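Skutska Overnight Lip Balm

I went through three tubes of other people's favorites last December before I gave in and bought the Skutska pot, and I've been loyal ever since. If your lips crack the second the heating comes on (mine do, every single year!), this might be worth a look.

What it's like: thick, slightly grainy when you first scoop it out, then it melts down into something closer to a salve. There's a faint honey smell that goes away in a minute or so. It isn't shiny and it isn't tinted, so don't expect it to stand in for a gloss – it's a bedtime product and it looks like one.

How I use it: a small dab after brushing my teeth, a bit extra at the corners. I've tried it under lipstick and the color slid all over the place, so now I keep it by the bed and use the Rowlands stick during the day.

The pot lasts ages. I'm still on my second one, and I'm heavy-handed. My only real gripe is the lid, which gets slippery once you have balm on your fingers. Keep a tissue handy.

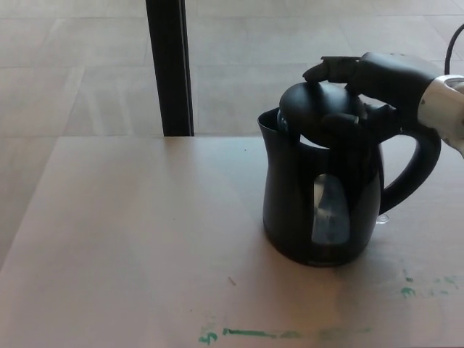 Who should skip it

Anyone who can't stand a heavy feel, or who is sensitive to beeswax, as there's plenty in it. Nullent makes a lighter one that my sister swears by, but it's gone from my lips by midnight.

Comments

Seraina Ruchti
Does it get on the pillowcase? My last one ruined a silk one :(

Fionnuala McGrath
A little, if you put too much on. I let it sink in while I read and that helps.

Gertraud Zürcher
Bought it after reading this. Love the smell, wish it stayed longer!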